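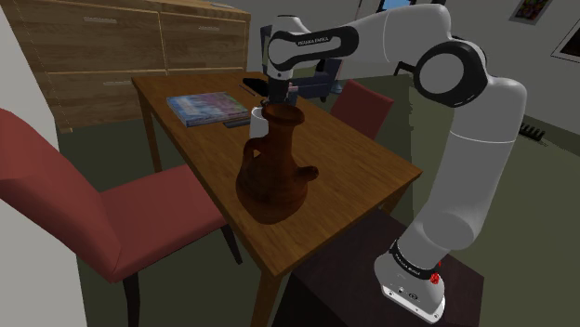
Drustlow publishes setup and care routine for its tabletop arm cell

Drustlow has released the full setup and maintenance routine for its simulated dining-room cell, the one its engineers use to try out jug and mug tasks before they reach hardware. The routine is free to download from the Jasimden project page and covers one Franka Emika arm with a two-fingered gripper.

The cell is small. The arm stands on a dark boxy mount against the edge of a wooden dining table and works over the tabletop from there. A brown ceramic jug sits between the base and a white mug, so the arm has to come across from above and lower the gripper behind the jug.

Setup starts with the mount. Its height and its distance from the table are fixed first, then the base is locked to it and the arm is sent to its home pose. Operators run 5 slow passes over the table with the gripper open. If any link comes too close to the jug or a chair back, the mount is moved and the passes start again – the jug stays where it is.

Care is scheduled by run count. After every 125 runs the finger positions are checked against the saved values. After 300, the joint limits and contact settings are reloaded and the home pose is recorded again. A full check takes 2 hours, most of it unattended.

The routine was written with Carrillo, which maintains the object models, and replaces the notes shipped with the Dodis release. Existing users should reload their mount file before running the new checks. A version for the two-table cell is due in July.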